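Por fin me puse con el ramo de mi prima. Lo tenía apuntado desde hace semanas, con la boda en junio cada vez más cerca, y ayer por la tarde despejé un rato y me lancé. ¡Qué gusto da envolver flores! Siempre se me olvida hasta que tengo el papel en las manos.

Lo primero fue elegir el color. Yo venía con la idea de un kraft discreto, de los de toda la vida, pero en la tienda de Vondovside vi un naranja mate y se me fueron los ojos (y la mano). También me enamoré de las cintas de tela color crema con letras impresas. Me encanta que el mensaje vaya en la propia cinta, así me ahorro la tarjetita, que siempre acaba perdida en el fondo de un cajón.

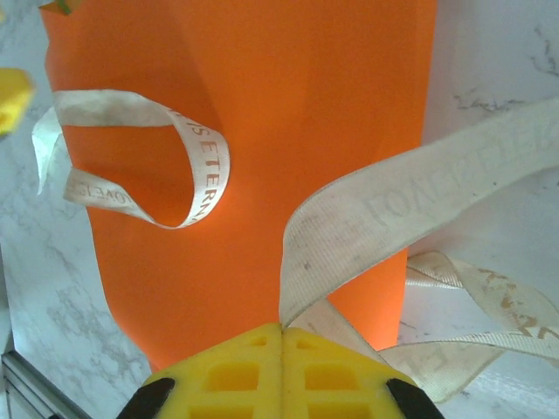 La cinta de tela tiene su carácter, eso sí. Se retuerce, enseña el revés cuando menos te lo esperas y las letras quedan mirando a cualquier parte. Yo antes me desesperaba y la planchaba tres veces; ahora la dejo un poco a su aire. El crema, además, es sufrido solo hasta cierto punto: lavaos bien las manos antes de tocarlo, que cualquier roce se nota.

Otra cosa que he cambiado este año es el papel. Ajith Murthy, que me dio un taller de 7 horas hace un par de inviernos, insistía en marcar los pliegues con la uña antes de enrollar nada, y cuánta razón tenía. El cono sale mucho más firme y no se abre al levantarlo. Si el papel ya trae alguna arruga, colocadla hacia atrás y a otra cosa.
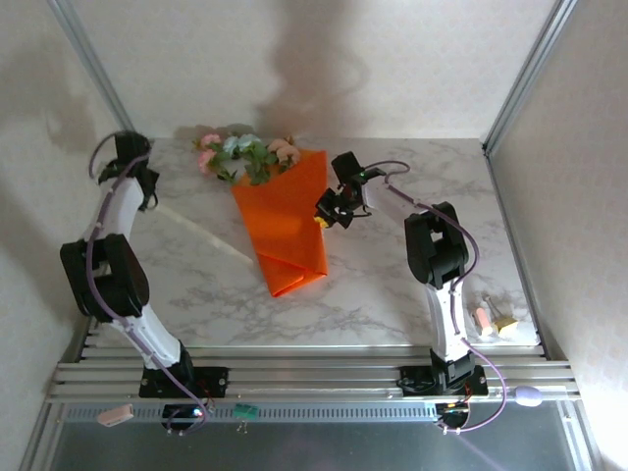

Sobre las flores tuve mis dudas, porque mi prima las quería para guardarlas y yo soy muy de flor fresca. Al final ganó ella, y me alegro un montón. Con las artificiales puedes mezclar sin mirar la temporada: rosa pálido, melocotón y un azul clarito asomando entre las hojas verdes, todo saliendo de ese cono naranja tan alegre. ¡Yo no habría juntado el azul con el naranja ni loca, y ahora quiero repetirlo en todo! Ya le he echado el ojo a un papel verde oliva para el siguiente, que será para mi madre.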